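# Prominenz und Publikum — Skript zur fünften Sitzung: Das Familienfoto als Nachricht

Grundlage der Sitzung ist der Reader, Kapitel 3 und 4. Wer am Montag gefehlt hat, arbeitet bitte zuerst die Begriffe aus Abschnitt 1 nach, sie werden in der Klausur vorausgesetzt. 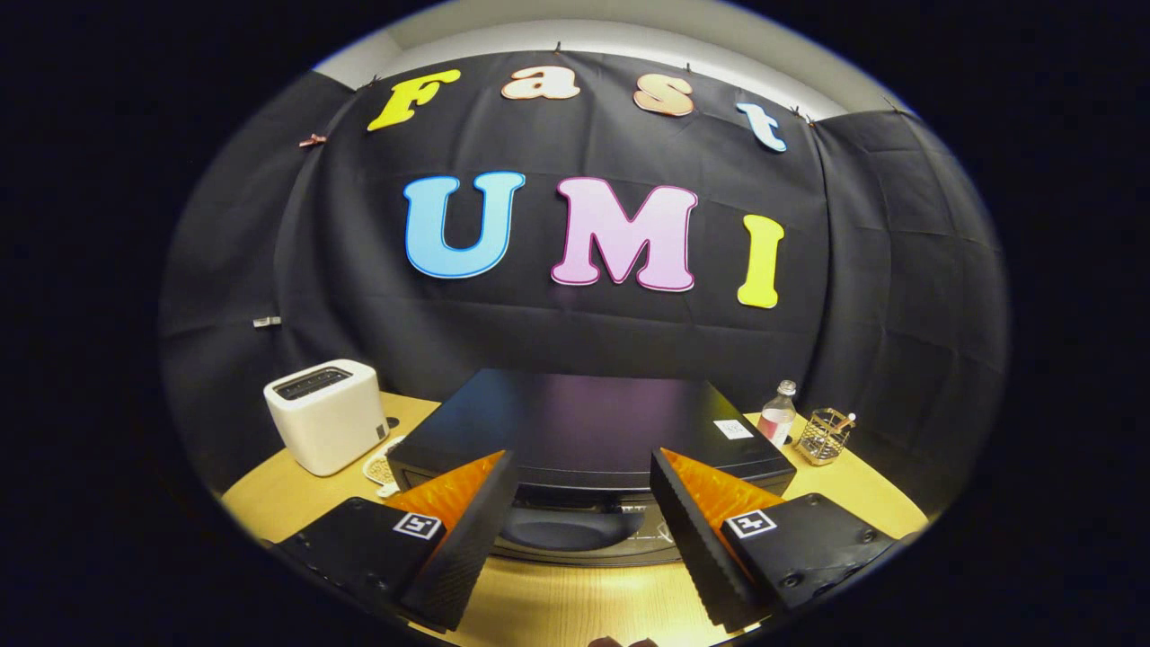 ## 1. Wiederholung: Anlass, Quelle, Meldung

In der letzten Sitzung haben wir drei Ebenen getrennt, die in der Alltagssprache meist zusammenfallen:

- **Anlass**: das Ereignis, auf das sich ein Text bezieht (Geburt, Trennung, Geburtstag, Einschulung, Preisverleihung).
- **Quelle**: der Ort, an dem das Ereignis öffentlich wird (Beitrag im eigenen Profil, Interview, Agenturfoto, Aussage eines Sprechers).
- **Meldung**: der redaktionelle Text, der aus der Quelle entsteht.

Früher lagen zwischen Anlass und Meldung mehrere Stationen. Ein Fotograf machte eine Aufnahme, eine Agentur bot sie an, eine Redaktion kaufte sie und ließ einen Text dazu schreiben. Heute ist die Quelle in vielen Fällen ein Beitrag, den die prominente Person selbst veröffentlicht hat. Die Redaktion bettet ihn ein, zitiert die Bildunterschrift und ergänzt Hintergrund. Eigene Recherche findet oft nicht statt, und der Text gibt das in der Regel auch nicht vor.

Für die Analyse heißt das: Wir fragen zuerst, wer den Inhalt ausgewählt hat. Bei einem selbst veröffentlichten Familienfoto ist die wichtigste Auswahl schon getroffen, bevor eine Redaktion beteiligt ist.

## 2. Der Aufbau einer typischen Kurzmeldung

Kurzmeldungen über Prominente und ihre Familien folgen einem recht festen Muster. Wir verwenden im Kurs diese Bezeichnungen:

1. **Zitatzeile.** Die Überschrift oder Zwischenüberschrift übernimmt einen Halbsatz aus dem Beitrag, häufig den gefühlsbetontesten.
2. **Einordnung.** Ein Satz nennt die Person, das Verwandtschaftsverhältnis und den Tag.
3. **Wiedergabe.** Die Bildunterschrift wird ganz oder fast ganz zitiert.
4. **Publikumsstimmen.** Ein bis drei Kommentare von Followern, meist ohne Namen.
5. **Rückblick.** Frühere Beiträge oder Ereignisse, oft mit Verweis auf ältere Artikel derselben Seite.

Die Reihenfolge von 3 und 5 kann wechseln. Teil 4 fehlt selten. Er erfüllt zwei Aufgaben: Er verlängert einen Text, der sonst nach wenigen Zeilen zu Ende wäre, und er legt eine Reaktion nahe. Wer liest, dass andere ein Foto rührend finden, liest eine Bewertung mit, die die Redaktion nicht selbst aussprechen muss.

### Textbeispiel A

Der folgende Ausschnitt stammt aus dem Übungskorpus. Cletus Ridgeway ist dort ein Fernsehmoderator, der mit der Kochsendung »Brellthorpe« bekannt wurde.

> **»Mein ganzes Glück«**
> Cletus Ridgeway hat am Wochenende ein seltenes Foto mit seiner Tochter geteilt. »Mein ganzes Glück auf zwei kurzen Beinen«, schrieb der Moderator dazu. Seine Fans waren begeistert. »Sie sieht dir so ähnlich«, kommentierte eine Nutzerin. Ridgeway hält sein Privatleben seit dem Ende von »Brellthorpe« weitgehend aus der Öffentlichkeit heraus.

Zu beachten sind hier vor allem zwei Stellen. Das Wort »selten« begründet den Nachrichtenwert: Ein Foto ist berichtenswert, weil es sonst wenige gibt. Der letzte Satz stützt diese Begründung nachträglich. Er steht aber in Spannung zur Meldung selbst, die das zurückgehaltene Privatleben ja weiterverbreitet. Diese Spannung ist für die Gattung kennzeichnend und sollte in einer Analyse benannt werden.

Zweitens: »Seine Fans waren begeistert« ist eine Verallgemeinerung. Unter dem Beitrag standen zum Zeitpunkt der Erfassung 732 Kommentare. Belegt wird die Aussage mit einem einzigen.

## 3. Parasoziale Beziehung

Der Begriff geht auf Donald Horton und R. Richard Wohl zurück, die ihn in den 1950er-Jahren am Beispiel von Radio und Fernsehen entwickelt haben. Gemeint ist eine einseitige Beziehung: Das Publikum lernt eine Medienperson über längere Zeit kennen und reagiert auf sie in mancher Hinsicht wie auf eine Bekannte. Die Medienperson kennt die einzelnen Zuschauer nicht.

Soziale Netzwerke verändern diese Lage, heben sie aber nicht auf. Eine Antwort ist technisch möglich und kommt gelegentlich vor. Bei großen Profilen bleibt sie die Ausnahme. Schon die Möglichkeit verändert allerdings die Art, wie Kommentare geschrieben werden: Viele sprechen die Person direkt an, mit Vornamen und in der zweiten Person.

Familienfotos sind in diesem Zusammenhang besonders wirksam. Sie zeigen einen Bereich, den man sonst nur bei Menschen kennt, denen man nahesteht. Wer die Kinder einer Person über Jahre hat aufwachsen sehen, hat eine gemeinsame Zeitachse mit ihr, jedenfalls dem Gefühl nach. Kommentare wie »Wie groß er geworden ist!« setzen diese Zeitachse voraus.

Abzugrenzen ist die parasoziale **Beziehung** von der parasozialen **Interaktion**. Letztere bezeichnet das Geschehen während der Nutzung, also etwa das innere Antworten auf eine direkte Ansprache. Die Beziehung überdauert die einzelne Nutzung. In Hausarbeiten werden beide Begriffe häufig vertauscht, bitte darauf achten.

## 4. Kinder in der Berichterstattung

Minderjährige Kinder prominenter Eltern haben eigene Persönlichkeitsrechte. In Deutschland sind das allgemeine Persönlichkeitsrecht und das Recht am eigenen Bild (§§ 22, 23 KunstUrhG) einschlägig, dazu Ziffer 8 des Pressekodex. Die Rechtsprechung erkennt für Kinder einen besonderen Schutzbedarf an: Sie sollen sich entwickeln können, ohne ständig beobachtet zu werden.

Wenn Eltern selbst Bilder veröffentlichen, wird die Abwägung schwieriger. Drei Fragen helfen bei der Einordnung:

- Wer hat der Veröffentlichung zugestimmt, und worauf bezog sich die Zustimmung? Ein Beitrag im eigenen Profil erlaubt nicht automatisch jede weitere Verwendung.
- Ist das Kind erkennbar? Manche Eltern zeigen nur Rückenansichten oder decken das Gesicht ab.
- In welchem Zusammenhang steht das Bild? Ein Kinderfoto in einem Artikel über einen Sorgerechtsstreit ist anders zu beurteilen als dasselbe Foto in einer Geburtstagsmeldung.

Im Kurs geht es nicht um eine juristische Falllösung. Sie sollen erkennen, an welchen Stellen eine Redaktion eine Entscheidung trifft, und diese Entscheidung beschreiben können.

## 5. Wirtschaftliche Seite

Kurzmeldungen kosten wenig. Im Planspiel, das wir im November beginnen, arbeiten Sie mit der Modellredaktion **Prutik**. Sie finanziert sich über Anzeigen und veröffentlicht jeden Monat 880 Meldungen, von denen der größte Teil auf fremden Profilbeiträgen beruht. Dem gegenüber steht das Modellmagazin **Roussel**, das längere Porträts bringt und von Abonnements lebt. Die prominenten Personen im Planspiel lassen sich von der Agentur **Tatemeo** vertreten.

Die drei Beteiligten haben unterschiedliche Interessen:

| Beteiligte | Einnahmequelle | Interesse am Familienfoto |
|---|---|---|
| Prutik | Anzeigen | schnelle, häufige Aufrufe |
| Roussel | Abonnements | Exklusivität, begleitendes Gespräch |
| Tatemeo | Honorare und Werbeverträge | Steuerung des öffentlichen Bildes |

Auch die prominente Person selbst kann wirtschaftlich profitieren. Ein Profil mit hoher Beteiligung ist für Werbepartner interessant, und private Beiträge werden oft stärker kommentiert als geschäftliche. Daraus folgt nicht, dass ein Geburtstagsgruß unecht ist. Über die Absicht lässt sich aus dem Beitrag allein nichts Sicheres sagen. Formulierungen wie »will damit Aufmerksamkeit erzeugen« sind in einer Analyse nur zulässig, wenn es dafür einen Beleg gibt — etwa eine Aussage der Person oder ihrer Vertretung.

## 6. Zur Sprache der Gattung

Einige Wendungen kommen so häufig vor, dass sie als Gattungsmerkmale gelten können:

- »teilt ein seltenes Foto«, »gewährt einen Einblick«
- »rührende Worte«, »süße Botschaft«
- »die Fans sind begeistert« / »das Netz ist sich einig«
- »ganz der Papa«, »wie aus dem Gesicht geschnitten«

Auffällig sind außerdem die Ersatzbezeichnungen. Um Namen nicht zu wiederholen, wechseln die Texte zu Beruf, Alter, Herkunft oder Familienrolle (»die Sängerin«, »der Zweifachvater«). Bei Müttern überwiegt in unserem Korpus die Familienrolle, bei Vätern der Beruf. Ob das an den Anlässen oder an den Schreibgewohnheiten liegt, ist eine offene Frage und eignet sich als Thema für eine Hausarbeit.

Boulevardblätter und Nachrichtenportale unterscheiden sich hier weniger, als man erwarten könnte. Viele Portale übernehmen Agenturmaterial aus dem Bereich »Leute« und ändern nur die Überschrift.

## 7. Aufgaben zur nächsten Sitzung

**Pflicht**

Suchen Sie eine Kurzmeldung über einen Familienbeitrag einer prominenten Person und markieren Sie darin die Teile aus Abschnitt 2. Notieren Sie, welcher Teil fehlt oder an anderer Stelle steht. Vergleichen Sie anschließend das wiedergegebene Zitat mit dem Originalbeitrag: Wurde gekürzt, übersetzt oder umgestellt? Umfang: höchstens 4000 Zeichen.

Bitte keine Meldungen verwenden, die ein Kind in einer Krankheits- oder Trennungssituation zeigen. Kinderbilder werden in der Abgabe nicht mit abgedruckt, ein Verweis auf die Fundstelle genügt.

**Freiwillig**

Schreiben Sie Textbeispiel A zweimal um, einmal für Prutik und einmal für Roussel. Die Fassung für Roussel darf eine Rückfrage bei Tatemeo enthalten, die Antwort können Sie frei formulieren.

## Begriffe für die Klausur

Anlass / Quelle / Meldung — Zitatzeile — Publikumsstimme — parasoziale Interaktion und Beziehung — Recht am eigenen Bild — Ersatzbezeichnung

Lektüre zur nächsten Sitzung: Reader, Kapitel 5, ohne den Anhang.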